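Assunto: Re: [manipulacao-l] Teleoperação ou condução manual para a tarefa da caixa

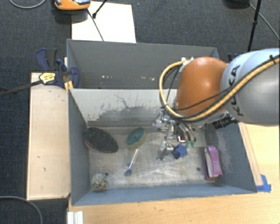 Miloslav Matoušek escreveu, às 16h40:

> Continuo a achar que 100 demonstrações por teleoperação chegam
> para a tarefa de apanhar objetos da caixa. Na Canmont fizeram
> mais de 300 e a curva já estava plana muito antes disso. Conduzir
> o braço à mão cansa, as trajetórias saem tremidas e o operador
> tapa a vista da câmara com o próprio corpo. Proponho que
> fechemos o protocolo só com comando remoto.

Miloslav, a curva plana não me convence. Plana em relação a quê? Se a avaliação usou os mesmos objetos nas mesmas posições, 300 demonstrações ensinam a repetir, e disso não duvido.

O meu problema é o contacto. Uma escova deitada no fundo de uma caixa de metal pede que o dedo da garra desça quase até à chapa, e quem está no comando remoto, sem sentir força nenhuma, ou pára alto demais ou carrega. Com a mão no braço percebe-se logo. As trajetórias tremem, é verdade, mas filtra-se. Um operador que hesita dois segundos por cima de cada peça — e vi muitos a hesitar — deixa essa hesitação nos dados, e para isso não conheço filtro.

Quanto a tapar a câmara: mudem a câmara de sítio. O argumento aparece em todas as discussões desta lista desde agosto e continua a parecer-me fraco.

Também não compro a ideia, que o Baláž defendeu aqui, de que a teleoperação "escala". Escala para quem tem 6 operadores treinados. Nós temos dois, e um deles passa as manhãs no Jetex.

O que aceito: 100 demonstrações por cada método, os mesmos objetos, a caixa presa no mesmo sítio, e uma avaliação com peças encostadas às paredes e aos cantos, que são as que falham sempre e que ninguém põe nos gráficos. Se o comando remoto ganhar aí, calo-me.

Falta decidir quem anota as falhas. Eu preferia que não fosse quem gravou.

R.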